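Washing up in a tub when there's no sink

Updated 20 Jun 2022

Quick one, written between other jobs. We had the kitchen out in December and did every plate, pan and mug in a plastic tub on a table until the new sink went in. Before that, years of it at Wihongi, where the tap is a long walk from the pitches. Same method both times. Works for plastic stuff, tin stuff, most china if you go gently.

What you need

Two tubs. One to wash, one to rinse. Straight-ish sides, flat bottom, grey or any colour that doesn't show tea. Ours are 18 litre ones from Jellon and they're fine, bit scuffed on the bottom now, makes no difference to the washing up. Builders' merchants do similar for less.

A table that won't wobble. Old towel under the wash tub if the top is wood and you care about it.

Sponge, the block kind. Not the little ones with a scourer glued on, the scourer comes off and then you're fishing for it.

Washing-up liquid. We use Himix. Anything.

A jug for rinsing. Kettle. Two tea towels, more if it's raining.

Bucket for the dirty water. Don't forget the bucket.

Step 1. Scrape

Everything. Into the bin, or the compost. With a sink you can be lazy about this and the plughole forgives you. A tub has no plughole. One bowl of porridge left in and the whole lot goes grey and you start again.

Wipe greasy pans with kitchen roll first. Same for anything that had cheese on it — cheese is the worst.

Step 2. Sort

Glasses and cups in one pile, bowls and plates in another, cutlery in a mug, pans last. That's the order you'll wash in too.

Don't put knives in the tub and walk off. Knives stay on the table until it's their turn.

Step 3. Water

Cold first, then top up from the kettle. Stop when it's a hand deep. People always overfill and then it slops when you lean on the rim, and then the floor, and then your socks.

One squirt of liquid. Small squirt. You have to rinse all of it off again with a jug, remember.

Step 4. Load it properly

This is the bit most people skip. Don't stack. If you drop a bowl in flat with a cup inside and another bowl on top, the water never gets to the middle and you end up scrubbing it twice. Bowls go in on their sides, leaning on something if they'll lean. Cups down next to them, tipped over so they fill. Leave a gap between so you can get a hand in and lift one thing out without the lot clattering down.

Sponge has its own corner. Always the same corner. Ours is the near right, yours can be wherever, but pick one and put it back there every time or you'll be feeling around under the suds for it.

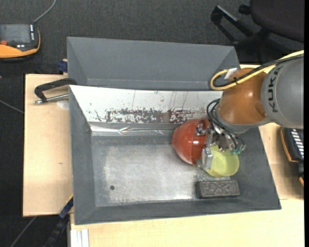 Trilok Tomar commented that he does it the other way about, bowls in first on their own and cups only once the bowls are out, and that his cups have stopped smelling of curry. Fair point. If you've had anything with turmeric in it I'd do the same, yellow gets into plastic and stays. For cereal and tea it's a waste of hot water.

He also asked what to do with lids. Lids go in after the cups, flat, a few at a time. The groove round the edge needs the corner of the sponge or an old toothbrush.

Step 5. Wash

Leave it all to sit for two minutes. Put the rinse water on meanwhile.

Then take one thing out from the end nearest you. Inside first, round the rim, then outside, then the base. People miss the base. Shallow ring on the bottom of a cup holds more muck than you'd think, and so does the underside of a bowl where it sits on the table.

Keep the thing above the tub while you scrub so the drips go back in. Done, straight across to the rinse tub.

When the water looks like soup, change it. Don't soldier on. For the two of us one tub does supper, for a full table it's a change before the pans.

Step 6. Rinse

Second tub, clean water, no liquid. Dunk, swirl, lift. If it's still slippery pour a jug over it. In cold weather I use warm for the rinse aswell, things dry quicker.

No second tub? Hold each piece over the bucket and pour. Slower, uses more water, gets there.

Step 7. Dry

Upside down on a tea towel, edges propped on something so air gets under. A fork handle will do. Plastic takes ages, it never drips off properly the way china does, so give cups and bowls a quick wipe with the second towel if you're packing them away.

Don't nest them until they're dry. We put a stack of bowls away damp once and they'd gone musty by the next trip — had to wash the lot again before we could eat.

Step 8. Clean the tub

Empty it into the bucket. Carry the bucket, not the full tub, they bend in the middle and you will wear it.

Wipe round the inside with the sponge, corners especially. Rinse. Stand it on end. Squeeze the sponge out hard and leave it somewhere airy. Left at the bottom of a tub it goes sour overnight.

Once a week, kettle of hot water and a spoon of bicarb, leave it while you have a cup of tea, tip it out.

Packing it all up

The tubs go one inside the other. Bowls in a stack on one side, cups on the other, cutlery rolled in a tea towel down the gap, sponge in a bag on its own (dry if possible). Liquid in a screw-top bottle, upright, and I mean upright. The Tendine lid we've got clips over the top and keeps the dust out. A bungee round it does the same job.

Weighed the empty tub once to see if it was worth swaping for a folding one. 870 g. Folding ones were lighter but the sides gave way when I leaned on them, so we kept what we had.

Odds and ends

Red plastic and tomato sauce, you won't see the stain. You will feel the grease though. Run a thumb round the inside before you call it clean.

See-through cups go cloudy. Vinegar and warm water, short soak, rub, rinse. Helps a bit. They never come back like new.

Burnt pan: don't put it in the tub at all. Fill it, bring it to a simmer on the stove, scrape with a wooden spoon, then wash last in the water you were about to throw out.

Hard water leaves white marks on dark things. Wipe dry straight away or live with it.

Kids can do the rinse end. Keep the kettle up your end of the table.

Where to tip the dirty water — house, down the loo or the outside drain. Camping, the proper waste point, bits strained out first. Never the stream, and not the hedge behind somebody's tent either.

Will add something on doing baking trays in a tub when I get a minute. Short version, one half at a time, turn it round, mind your sleeves.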